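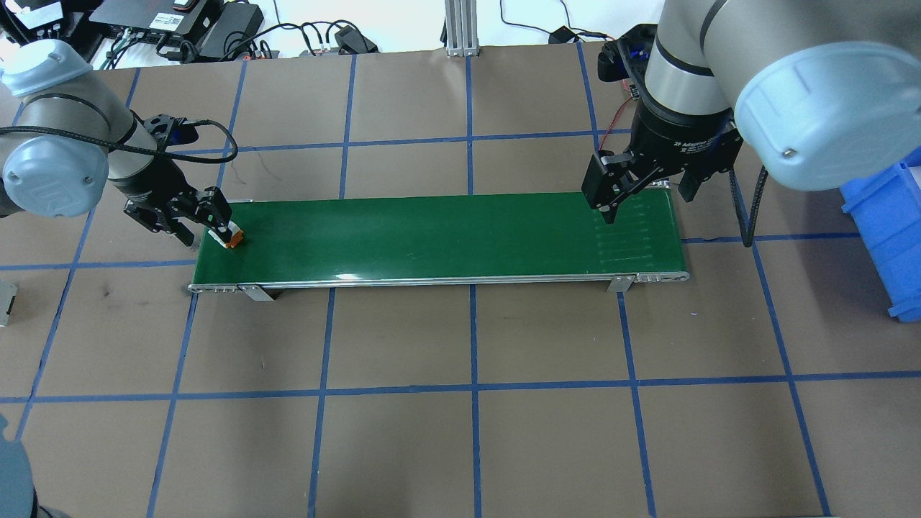
Skular, October 23, 2021

The Clotier soap works opened its doors to the public for the first time in two years, and I drove over from Dramum to see it. Visitors went around in groups, each with a guide from the day shift, and a full tour took a little under two hours. Entry was free but you had to sign up ahead. Masks were required indoors, and closed shoes were required everywhere. A man ahead of me in sandals was lent a pair of rubber boots.

Parking is in the gravel lot behind the works, off the side road. The lot by the front gate is for trucks and they will turn you away. From the gravel lot you walk past the old boiler house, which has been bricked up, and come in through the staff entrance, where there is a rack for coats.

The tour begins in the oil store. Clotier buys coconut oil, olive oil and a smaller amount of tallow, and keeps them in separate heated tanks. The coconut oil goes solid in cool weather, so the pipes are wrapped and warmed as well. Our guide passed around jars of each oil. The tallow had less smell than people expected. One tank was out of use for cleaning and had a red tag on its valve.

Next is the kettle room, the oldest part of the building and the part I had come for. Most soap makers of any size now use a continuous process or buy in ready-made noodles. Clotier still boils in open kettles for its Kiani bar. Each kettle holds 2,000 gallons. Oil and lye go in together and are heated with steam, then salt is added, and the soap rises and separates from the liquid underneath. That liquid carries the glycerin, which is drawn off and sold. A boil takes four to five days from start to finish, with most of that being waiting time.

One kettle was working during our visit, and you look down on it from a walkway with a rail. It was warm up there and the air was damp, with a smell closer to cooking than to soap. The scent goes in much later. The surface moved slowly and folded over on itself. The guide said the operators still judge a boil partly by lifting some on a trowel and watching how it slides off. They also send samples to the lab, and the two usually agree.

The walkway is narrow and the stairs up to it are steep. Anyone who can't manage stairs can watch from a window on the ground floor, but you see only the side of the kettle from there.

After the kettle room the soap is dried, chopped and milled. Milling means running it between rollers until it comes off in thin ribbons. This is where the color and perfume are added. The room is loud and we were given ear plugs, so there was no talk from the guide until we were through the far door. She then took questions in the corridor. Somebody asked why some bars crack along the middle when they get old. The answer was that the soap was too dry when it was pressed, or that the bar sits in water and dries out over and over. A dish with a drain helps.

The pressing room was the shortest stop. The ribbons are squeezed into a long bar, the bar is cut into blanks, and each blank is stamped in a die. The Kiani die was changed in the spring and the lettering is now shallower, which I think is a loss. Trimmings go back to the mill. The standard bar weighs 116 grams when it leaves the press and is sold as 100, the difference being the water it gives up on the curing racks. I had always taken the printed weight as the weight on the day it was made.

Curing takes up more floor than anything else on the site. The racks run the whole length of the upper story, with the windows shaded and fans going. Bars stay there for six weeks. Clotier used to cure for eight and the guide was open about the change being a matter of space.

The last room is a small museum with wrappers, old dies, a set of wooden soap boxes and a wall of order books. The order books are worth some time. One page lists laundry soap sent by river to Dramum, with a note in the margin that half a crate had arrived wet and would not be charged. The labels in the museum are typed and rather faded, and a few have fallen off.

The shop sells seconds by the bag. These are bars with chipped corners or uneven color, and there is nothing else wrong with them. I bought a bag of the plain Kiani and one of the pine. The pine is strong. Cards are accepted, but the machine was down for part of the afternoon, so bring some cash. Coffee and rolls were on sale in the yard under a tent.

According to the sheet by the door, 164 people had signed up for the day. My group was a good size and everyone could hear, except in the milling room. Children under eight are not allowed on the tour, though there was a soap carving table for them near the shop.

The next open day is planned for December, with the same route. The kettle room may be closed then for relining, so call the works before making the trip if that is what you want to see.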